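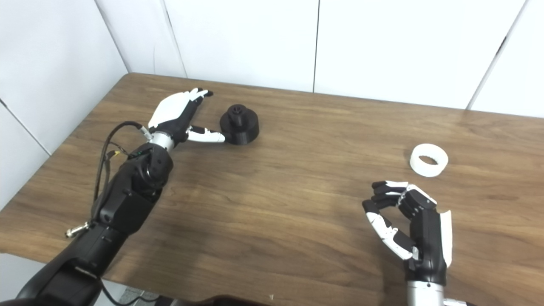
Let the beginners drive

Jun 10, 2022 | By Aarti Katiyar
4 min read

I have spent most of this year collecting demonstrations for a two-handed robot at Follora, and I want to argue for something that still gets me odd looks at meetings: we should keep the clumsy ones!

Our set has 1115 episodes of small tabletop jobs, mostly 3D-printed parts that have to be picked up, turned over or put together. In February we threw out 228 of them because the operator hesitated, or reached with the wrong hand and changed their mind. The ones we kept were lovely to watch. The policy we trained on them was lovely too, right up until a part sat a little off to one side, and then it had no idea what to do with itself.

Shivam Pal talked me into putting the rejects back, and I'm so glad he did. A recovery is a wonderful thing to learn from. Someone misses a grip, backs off, opens the hand wider and comes in again - there is a whole lesson in those few seconds, and a polished operator hardly ever gives it to you.

Nosipho Swanepoel disagrees with me, and she has a fair point. Sloppy data teaches sloppy habits, and a dropped part labelled as a success is poison. So label it honestly. Mark where things went wrong and where they came good. It took us 15 minutes to teach new operators our tags.

My favourite session so far came from Tainá Bragança on her first day. She fumbled, laughed and kept going, and I wouldn't trade those episodes for 200 perfect ones.

Contact: Follora editorial desk
© 2022 Follora
Back to top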